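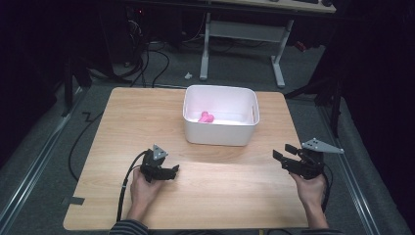
White bin on the table, pink object inside.

From: Teemu Ojala
To: halonen-credits list
Subject: Re: [halonen-credits] Episode counts for recurring cast, season 2

Kazimiera Michalski wrote:
> The cast table lists Adaeze Nnaji as "main" for all of season 2 of
> Gikirlow. The opening titles don't agree with that. She is a guest
> through episode 4 and only moves into the titles at episode 5. Do we
> go by the titles or by the press sheet? I would also like to know
> what to do with the web shorts, where she plays the same role.

We go by the titles as aired. The press sheet was written before the season was cut, and it has been wrong on at least two other names. Please change the row to "recurring, episodes 1 to 4; main, from episode 5" and put the source in the notes field. Do not split her into two rows. The export script joins on person and role, and a second row with the same role gets dropped without a warning.

The web shorts are a separate production with their own entry. Credit her there under the same role name, and link the two entries with the "related title" field. Her episode count for the series should not go up. 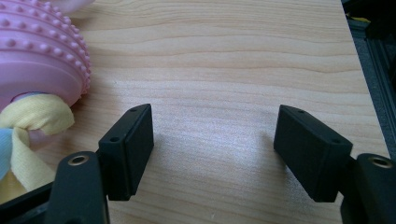 On the role name itself, the titles give only the first name, Ernerus. The surname used on the current page comes from a line of dialogue in the pilot and was never printed on screen. I would keep the first name in the role field and move the rest to the notes.

Two further items while the table is open:

1. Thoa Mai is credited in the April batch as presenter of the behind-the-scenes show, Plonholm Extra. She is the narrator. The presenter is Keisha Ruiz-Ortega. Both are named in the end credits, so this can be fixed from the broadcast copy.

2. The batch has over 300 rows with an empty "credit type". Most are background parts copied from call sheets. A call sheet shows that a person was booked, and we need an on-screen credit for the main table. Leave those rows in the holding file until someone has checked them against the end credits.

I have locked the season 2 table for the export and will unlock it at 18:00. Kazimiera, if you send the corrected rows before then, I can load them in the same run. Use the tab-separated form, please. The comma version still breaks on role names with quotation marks in them.

Teemu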